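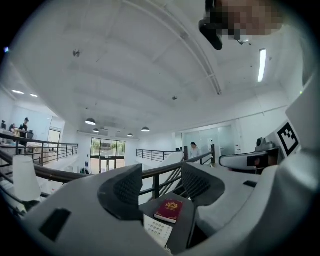
Unsere Galerie mit dem Geländer, die Lampe steht links davor

Selta Hilfe-Forum
Wohnen und Arbeiten, Rubrik Licht und Einrichtung
Geschrieben im Mai von handlauf_braun

Licht und Ablage auf einer weißen Galerie unter dem Dach

Guten Tag an alle,

ich schreibe zum ersten Mal hier und Deutsch ist nicht meine Muttersprache, ich bitte also um Geduld, wenn ein Satz schief steht.

Wir haben in Varnerov ein kleines Büro gemietet, und zu diesem Büro gehört eine Galerie von 11 Quadratmetern. Die Decke ist gewölbt und ganz weiß, mit einem langen weißen Balken, der schräg durch den Raum geht. Das Geländer hat schwarze Stäbe aus Metall und einen Handlauf aus dunkelbraunem Holz. Am Tag ist es dort sehr hell und alle sind zufrieden. Meine Schwierigkeit beginnt am Nachmittag gegen 17 Uhr, wenn man noch eine Stunde lesen oder schreiben möchte.

Im Augenblick benutze ich die Lampe mit dem weißen runden Schirm, welche vor dem Geländer steht. Ihr Licht ist weich und angenehm, aber es kommt nicht bis zu der Stelle, wo ich arbeite. Ich habe eine stärkere Birne eingesetzt, und danach war der Schirm selbst so hell, dass er mich beim Sitzen geblendet hat. Also habe ich wieder die alte genommen. An der Decke möchte ich nichts bohren, denn der Vermieter hat im Vertrag geschrieben, dass die Wölbung unberührt bleiben muss. Kleben ist auch nicht erlaubt, ich habe extra gefragt.

Das zweite Thema ist die Ablage. Die dunkelgraue Platte ist schön, aber sie ist zum Abstellplatz geworden für alles, was man in der Hand hat, wenn man die Treppe heraufkommt. Auf dem Bild liegen dort das kleine weinrote Buch mit dem goldenen Zeichen und das weiße Gerät mit den Tasten, an anderen Tagen liegen dort Schlüssel, Quittungen und Stifte. Ich habe Sorge, dass einmal etwas zwischen den Stäben hindurch nach unten fällt, denn unter der Galerie ist der Platz, wo unsere Kunden warten. Bis heute ist es nur ein Radiergummi gewesen.

Meine Fragen sind also diese: Welche Art von Licht passt zu einer solchen weißen gewölbten Decke, wenn man nicht bohren darf? Und wie kann ich verhindern, dass kleine Dinge hinunterfallen, ohne dass das Geländer schwer und geschlossen aussieht? Eine Verkleidung aus Stoff haben wir probiert, sie hat uns nicht gefallen. Sie hat das Licht von unten weggenommen.

Falls es wichtig ist: die Platte hat eine Höhe von 68 Zentimetern. Für das Licht könnte ich 70 Euro ausgeben, die Ablage sollte möglichst wenig kosten.

Ich danke im Voraus für jeden Rat.

stehleuchte_west
Mitglied im Forum

Hallo, zu dem Licht kann ich etwas sagen, wir haben zu Hause auch eine weiße Schräge.

Bei einer weißen Decke würde ich das Licht nach oben schicken. Man nimmt einen Deckenfluter, also eine Stehleuchte mit offener Schale, und stellt ihn so, dass er in die Wölbung leuchtet. Die Decke gibt das Licht dann breit zurück und man braucht kein Loch. Wichtig ist, dass die Schale höher ist als die Augen von jemandem, der auf der Treppe steht, sonst schaut man beim Heraufkommen genau in das Leuchtmittel. Das haben wir am Anfang falsch gemacht.

Ich würde den Fluter nicht ans Geländer stellen. Dort geht ein Teil vom Licht nach unten in den anderen Raum und fehlt oben. Besser ist eine Wand oder eine Ecke hinten. Den langen Balken muss man auch bedenken: wenn das Licht von nur einer Seite kommt, macht er einen Schatten, und bei manchen Leuten fällt dieser genau auf den Tisch. Bitte probiere am Abend mit irgendeiner beweglichen Lampe aus, bevor du etwas kaufst. Man kann sie einfach in der Hand halten und eine zweite Person setzt sich hin und sagt, wo es dunkel bleibt.

Deine Lampe mit dem weißen Schirm würde ich behalten. Für das Lesen brauchst du dazu noch ein kleines Licht direkt am Platz. Ich benutze die Klemmleuchte Floso, sie hat einen biegsamen Hals und man kann sie an eine Tischkante klemmen. Bei mir hält sie gut, nur der Schalter sitzt am Kabel und ich suche ihn jedes Mal. Fluter und Klemmleuchte zusammen für 70 Euro, das geht gebraucht ohne Mühe, neu wird es knapp.

Bei der Farbe vom Licht würde ich warmweiß nehmen, und zwar überall die gleiche. Wenn eine Lampe gelb ist und die andere bläulich, sieht man es auf weißen Flächen sofort.

krimskram
Gast

Tablett drauf stellen, fertig. Bei uns klappt das. Licht weiß ich nicht.

zwei_stufen
Mitglied im Forum

Guten Abend, ich möchte zu der Ablage antworten, denn ich habe in einem ähnlichen Raum gearbeitet. Auch ich schreibe in einer gelernten Sprache.

Das Tablett von meinem Vorschreiber ist kein schlechter Gedanke, aber es braucht einen Rand. Ein flaches Tablett verschiebt sich mit der Zeit und dann liegen die Dinge wieder dort, wo sie vorher gelegen haben. Ich habe eine Schale mit Filz auf der Unterseite genommen, der Rand ist 6 Zentimeter hoch. Darin verschwinden Schlüssel und Stifte, und ein kleines Buch passt auch noch hinein. Papier sollte man nicht hineintun, es wird darunter begraben und man findet die Quittung im nächsten Jahr.

Für die Kante der Platte gibt es schmale Leisten aus Holz. Bei Krūmiņa, das ist ein Laden für Beschläge und Leisten, habe ich solche in einem braunen Ton bekommen, der gut zu einem dunklen Handlauf passt. Man schneidet sie auf Länge und befestigt sie mit doppelseitigem Band an der Platte. Bitte vorher prüfen, ob die Platte dir gehört oder dem Vermieter! Wenn sie dem Vermieter gehört, würde ich ein Band nehmen, das man ohne Reste abziehen kann, und es zuerst an einer Stelle testen, die man nicht sieht.

Am Geländer selbst würde ich so wenig wie möglich machen. Wenn es trotzdem nötig ist, gibt es klare Platten aus Acryl, die man innen nur bis auf eine geringe Höhe vor die Stäbe setzt. Sie nehmen kein Licht weg. Man sieht auf ihnen aber den Staub und die Finger, und befestigen muss man sie mit Kabelbindern oder mit kleinen Klemmen. Schwarze Kabelbinder fallen an schwarzen Stäben kaum auf. Bei einem gemieteten Geländer sollte man den Vermieter fragen, auch wenn man nichts bohrt, denn für Geländer gibt es oft eigene Regeln.

Und noch eine Sache zu den 68 Zentimetern. Für das Schreiben ist mir persönlich diese Höhe zu niedrig, ich bekomme davon einen müden Rücken. Vielleicht ist es besser, die graue Platte wirklich nur als Ablage zu behalten und einen eigenen Tisch weiter hinten aufzustellen. Dann wäre auch die Frage mit dem Licht einfacher, weil der Tisch näher an der Wand steht.

handlauf_braun
Nachtrag

Vielen Dank für die Antworten. Die Platte gehört uns, das ist also kein Hindernis. Ich werde zuerst die Schale mit dem Rand versuchen und den Deckenfluter bei einer Bekannten ausleihen, um zu sehen, wohin der Schatten von dem Balken fällt. Wegen der Klemmleuchte muss ich die Kante noch messen. Den Vermieter frage ich wegen der Acrylplatten, er antwortet meistens langsam.

Ähnliche Beiträge
Handlauf aus Holz pflegen, welches Öl?
Treppe zur Galerie knarrt im Winter
Lampenschirm aus Stoff reinigen ohne Flecken
Schreibtisch unter der Dachschräge, mehr als 70 Ideen
Wärme sammelt sich unter der Decke, was tun?

Kontakt | Regeln im Forum | © Selta Hilfe-Forum | Nach oben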